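Stop Buying Bins for Things You Should Put Away
By Annelies Bosman
16/08/2020

My sister-in-law spent over 300 dollars in July on storage containers. Clear ones with lids, gray felt ones with leather tabs, a set of stacking drawers from Bimix that don't quite stack. Her hall closet looks very good. She still can't find the tape.

I think most home organizing advice has the order wrong. It starts with the container. You measure the shelf, you buy the box, and then you look for things to put in it. Since the box has to be filled, you keep batteries that are probably dead and a charger for a phone you traded in years ago.

My own rule is two baskets for the whole downstairs. One is for blankets. The other is for whatever is lying around at the end of the day, and it gets emptied before bed. If it is full on Friday, somebody in the house has skipped a turn, and we all know who.

I say basket on purpose. A plastic bin with a lid is a place to forget things. You close it, you label it, and the label is out of date in a month. An open basket stays a little embarrassing. You walk past and see the mail and the one glove, and sooner or later you deal with them.

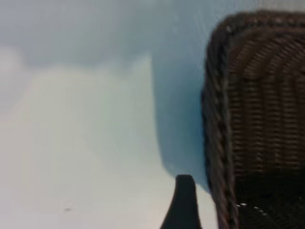 Wicker has its faults. It catches on sweaters and it sheds, and dust settles into the weave where a cloth won't reach. I go over mine with the brush end of the vacuum and leave it at that. Tarık Bilgin, who lives across the street, wrote to me after my last column to say that fabric cubes are easier to wash. He is right. They also sag after one winter, and a sagging cube gets shoved to the back of a shelf with everything still in it.

Buy one good basket if you need one. Leave it where people drop things -- by the stairs, next to the couch -- and leave the top open. As for the closet, take everything out first and see how much of it you want to put back. The tape was in the kitchen, by the way.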